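Section 5: Sorting and Checking the Small Parts

Read this section before you open the bags in the Sestine building set. Most missing-part reports that reach Fomeck are for pieces under one stud wide or pieces that rolled off the table during sorting.

What you need

A flat, light-colored table
A shallow tray with a raised edge
The parts list from the inside of the box lid
A soft, dry cloth

Caution: Small parts are a choking hazard. Keep the table out of reach of children under three.

Preparing the table

1. Wipe the table with the cloth. Dust and crumbs get into the undersides of the plates and keep them from seating fully.

2. Open one bag at a time. Cut along the dotted line and pour the parts out slowly from a low height.

3. Spread the parts in a single layer. Turn plates so the studs face up.

Note: Do not discard the bags until the check is complete. The bag number is needed when ordering replacements.

Sorting

4. Sort by color first. Start with the color that has the fewest parts.

5. Within each color, sort by shape. Keep square slopes, curved pieces, round pieces and flat plates in separate groups.

6. Look at slopes and curved pieces from the side. From directly overhead the two can look alike, especially in dark colors.

7. Stand round pieces on their flat ends. If one will not stay upright, put it in the tray.

8. Leave a gap between groups wide enough for a fingertip. Pick up round pieces by the sides.

Caution: Do not use knives or metal tweezers to pick up or separate parts. They scratch the surface and can chip the thin lip on curved pieces.
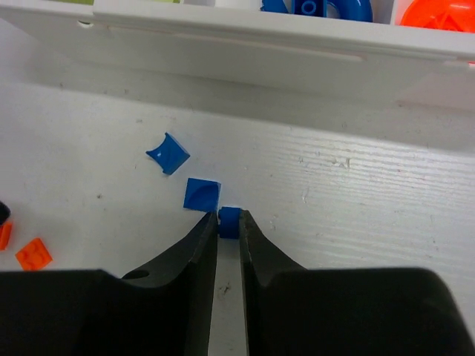 Fig. 2. Blue round piece, square slope and curved piece, with an orange 2x2 plate at left.

Checking against the list

9. Compare each group with the parts list. Mark off each line in pencil.

10. If a part is missing, check inside the bag corners and under the tray, then look for it in the other color groups.

11. If it is still missing, fill in form 801 and send it to the Workneh parts desk in Grirnirberg. Give the set number (536), the bag number, and the color and shape of the part. Allow around 2 weeks for delivery.

Note: Sets packed before August have the parts list printed on a loose sheet. The contents are the same.

Text revised 14 May 2020 by Mihret Workneh.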